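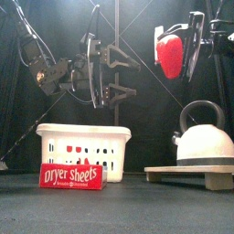
Gokex Toy Housework Set

Data card, maintained by Igor Sowa

Contents: 2,606 short clips of play housework on a dark tabletop with a black curtain behind it. Props include a red-and-white toy clothes iron.

Layout: 3 folders (ironing, laundry, kitchen). Each clip has a text label with the same file name.

Held out: 900 clips, listed in test.txt.

Known issues: 4 ironing labels say "press" where the rest say "iron". To be fixed in May.

Labels checked by Angharad Penry.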